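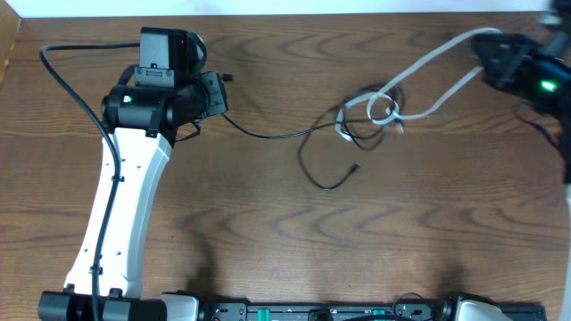
Gallery walk-round, Brindport Museum, 12 April 2019

Fire exits: both clear, and the side door finally opens without a shove. Hooray!

Fossil hall cases: locks fine on all 30. Case 6 has a chipped corner – I've taped it, but it wants a glazier.

Stairs: handrail still wobbly, same as February. I've nagged again.

Extinguishers: all in date bar the one by the Cellura room (tag 693).

Cloakroom: two hooks loose, so I tightened them myself.

Next check: lift and loading bay.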